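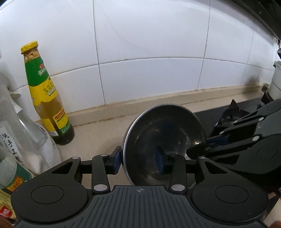 Does the Order of Araya ever explain how the cult picked its first Keeper? I've been through all nine issues of the Alevent arc twice and I still can't follow it. The writers hand us a magic vessel, one drop of the Hollow Saint's blood, and then eleven pages of people chanting at it. And for all the buildup, the vessel is drawn like the dark steel bowl on a kitchen counter, so I spent the whole ritual expecting pancakes. Who chose Plulireck? Did he choose himself?

Posted by gravelhymn, Saturday

Reply from Manolis Stamatopoulos

He chose himself. Issue 4, the dream in the well. The Saint never speaks to him, he just wakes up and tells everybody she did. Pretty standard career path for a cult leader.

Reply from tin_apostle

Disagree. The caption in that dream is in the Saint's lettering, the wobbly white on black. If she isn't talking, who is? The letterer?

Reply from Manolis Stamatopoulos

Plulireck gets the same wobbly lettering when he has a fever in issue 6. I rest my case and also my eyes, that font is murder.

Reply from Evdokia Kalogeropoulos

You're both skipping the backup story. Prarnex was Keeper first. She held the title for 40 years and got erased when she refused to open the Ninth Door. Plulireck is a replacement with good posture.

Order of the Keepers, as far as I can work it out:

1. Prarnex. Keeper until the refusal. Her followers are the 106 robed figures under the ice, and yes, the script says 106, so please stop sending me your own totals.
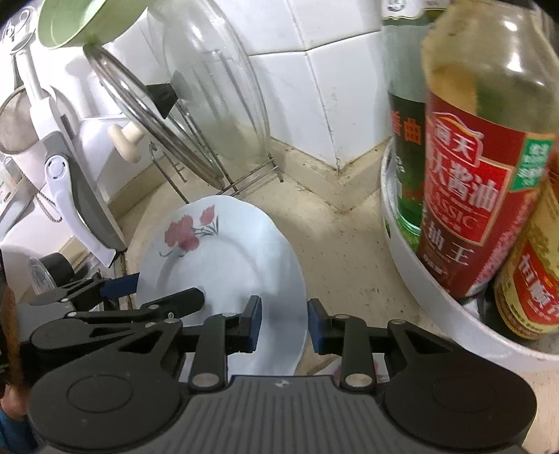 2. Plulireck. Takes over after the erasure, remembers none of it, opens the door anyway.

3. The Child. Only seen from behind. Might be Prarnex again, might be a printing error.

Reply from tin_apostle

Backup stories aren't canon. The editor said so on the letters page.

Reply from Evdokia Kalogeropoulos

The same editor who said the Saint was 919 years old and then gave her a twin of 40?

Reply from gravelhymn

So the answer to my question is "read the backup story." I bought the collected edition. It doesn't have the backup story.

Reply from Manolis Stamatopoulos

Welcome to the Order.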